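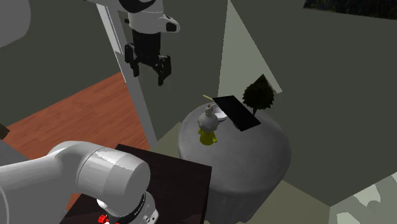 Toalhas, panos e mesas redondas: o que aprendemos no encontro de costura

Que tarde tão boa! Quem passou pela oficina da Jilell no último encontro sabe que saímos de lá com linhas coladas às meias e a cabeça cheia de ideias. O tema era a toalha para mesa redonda, que tanta gente adia porque acha que cortar um círculo grande é coisa de profissional. Pois bem, cortámos várias, e até quem nunca tinha feito uma bainha curva levou trabalho para casa.

A Marcelle Chauvin abriu a sessão com a dobra em quatro. Dobra-se o tecido ao meio, depois outra vez ao meio, e o canto fechado passa a ser o centro da toalha. A partir daí basta um cordel, um alfinete e um lápis de alfaiate bem afiado. O comprimento do cordel é metade do diâmetro do tampo mais a queda que se quiser, mais a bainha. Ela usou o tampo da sua mesa de jantar, 121 centímetros, e fez as contas connosco em voz alta: 60,5 de raio, mais 48 de queda, mais 1,5 para a bainha, e temos um cordel de 110 centímetros. Quem gosta da toalha até ao chão mede da beira do tampo até ao soalho e desconta um dedo, para ninguém tropeçar.

Um conselho que ficou a ecoar: lavem o tecido antes de cortar! O Corentin Rey trouxe uma toalha de linho que fez no inverno passado e que encolheu mais num sentido do que no outro. Ficou oval. Ele continua a usá-la, e até tem a sua graça, mas deu para perceber bem porque é que a lavagem prévia vale o tempo que leva.

Sobre as emendas, a conversa foi longa (e animada). Para uma toalha de 220 centímetros de diâmetro é difícil encontrar tecido com largura suficiente, e a tentação é coser duas metades com a costura a meio da mesa. Fica feio e os copos abanam. A alternativa é deixar um pano inteiro ao centro e acrescentar uma tira de cada lado, de modo que as duas costuras caiam na queda da toalha, onde as pregas as escondem. Se o tecido tiver padrão, comprem um pouco mais para acertar o desenho. Se for liso, é um descanso.

E a bainha, que é onde toda a gente sofre? Experimentámos três maneiras. O viés aplicado dá o acabamento mais bonito, sobretudo numa cor contrastante. A bainha dupla estreita resulta muito bem em algodão fino, desde que se passe antes uma linha de ponto largo a meio centímetro da beira e se puxe devagarinho para franzir o excesso. Para tecidos grossos, o melhor é rematar a beira e virar uma só vez. A Marcelle Maillard, que cose há muito mais tempo do que eu, faz tudo a ferro antes de chegar à máquina e quase não usa alfinetes. Tentei imitá-la e queimei um dedo, mas a bainha ficou direita!

Falando de cores: o cinzento voltou em força e eu estou rendida. Aguenta bem as nódoas pequenas, combina com loiça branca e com barro, e deixa brilhar um ramo de flores do quintal. Houve quem defendesse com unhas e dentes o amarelo-mostarda, e a discussão continua em aberto.

Os retalhos que sobram dos cantos dão guardanapos, sacos para o pão e umas pegas muito jeitosas. Guardem-nos, por favor, que em dezembro vamos precisar de todos para as bandeirinhas da festa. O Aurélien Chevalier ofereceu-se para os recolher e já tem duas caixas junto à porta da oficina.

Próximo encontro

Sábado, 9 de agosto de 2008, às três da tarde, no sítio do costume. Vamos fazer guardanapos com cantos em meia-esquadria, que parecem dificílimos e se aprendem numa hora. Tragam:

Tecido de algodão já lavado e passado
Linha da mesma cor
Tesoura que corte mesmo (a do peixe não serve)
Régua ou esquadro
A máquina, se a tiverem. Há duas na oficina para partilhar

A inscrição é gratuita. Para quem não quiser trazer material, preparámos conjuntos com tecido cortado para quatro guardanapos e um carrinho de linhas. Deixem o nome na folha pendurada à entrada até à quinta-feira anterior, e digam se preferem cru, cinzento ou o tal mostarda.

Quem terminou a toalha em casa, traga-a também. Quero muito ver essas bainhas!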